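Bin packing (small goods)

Bin packing is the placing of small boxed goods in an open plastic bin for storage or carrying. It is common in shops, repair rooms and homes, and is normally done on a table covered with a cloth.

Bins and linings

The usual bin is clear or translucent, with a rim that flares outwards and a tab at each short end for lifting. Ribs in the upper walls are found on many models. A cloth laid over the floor of the bin protects the corners of the boxes and keeps them from sliding. Boxes may be laid flat or stood on edge; a box on edge takes up less floor, and more of them fit in one row. Black boxes with small white print show up well against a blue lining.

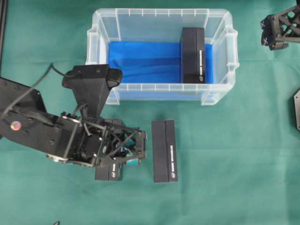
Work surface

The table cloth is plain and, in most rooms, green or grey. Its main use is to prevent scratches, as printed card and glossy lids mark easily. Cloths are stored folded, and the creases often remain after the cloth has been spread out. Light creasing does no harm under flat boxes — a thick fold can tip a narrow one standing on edge.

The packing guide issued by Oltmanns in November advises clearing the cloth between batches, so that stray screws and card dust are noticed. It sets a limit of 49 small boxes to a batch.

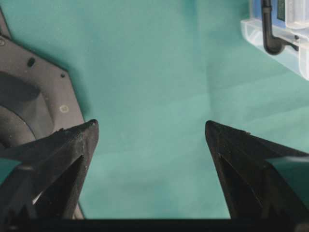

Moushumi Jayawardena disagrees with the rule on clearing, writing that a cloth cleared after every batch slows the work and that a quick wipe by hand is enough for card boxes. She accepts it for glossy lids, where grit leaves marks.

See also: Drawer lining; Shelf boxes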